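Clerier opens knitwear folding and storage service
3 February 2018

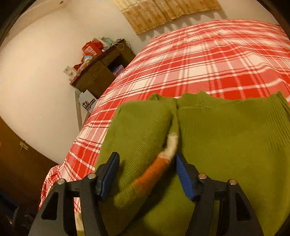

Clerier, the textile care firm, has added a folding and storage service for heavy knitwear to its laundry business. Customers may send in sweaters, cardigans and knitted blankets at the end of the cold season and have them returned in the fall, folded and boxed. The service is aimed at loose ribbed knits, which lose their shape on hangers. A garment such as the olive-green sweater on the red-and-white plaid bedspread, with its fine diagonal texture and a striped section in cream and orange, is folded flat, and the fold is kept off the shoulder line.

The method was written by Denise Pilkington, who runs the finishing room at Clerier. Each piece is laid face down on a flat surface and smoothed by hand from the center outward. The sleeves are crossed over the back at the elbow. The body is then folded in 2 stages, hem to mid-back and mid-back to collar, with a sheet of plain tissue at each fold. Ribbed cuffs and hems are left unstretched.

"Most of the damage we get in is from hangers and from overfilled drawers," Pilkington said. "A heavy knit will grow in length under its own weight. Laid flat, it stays the size it was."

No more than 3 sweaters go in a box, with the heaviest at the bottom. Boxes are supplied by Kokex and have vent holes on the short sides. Plastic bags are not used – they hold moisture against the wool. Loose threads and frayed edges are noted on the intake slip before folding and are repaired only if the customer asks.

The storage room, at the company's Prultenia Street building, has shelf space for 1000 boxes. A second room is being fitted with shelves and will bring the total to 3000. Temperature and humidity are logged twice a day. Cedar blocks are placed on the shelves, outside the boxes, and are sanded once a month.

Drop-off is at the front counter during normal hours. Items must be clean and fully dry, with pockets emptied and pins removed. Pieces with fur trim or leather patches are not accepted at this time. Pickup from the Intarasuk branch will be added later in the season.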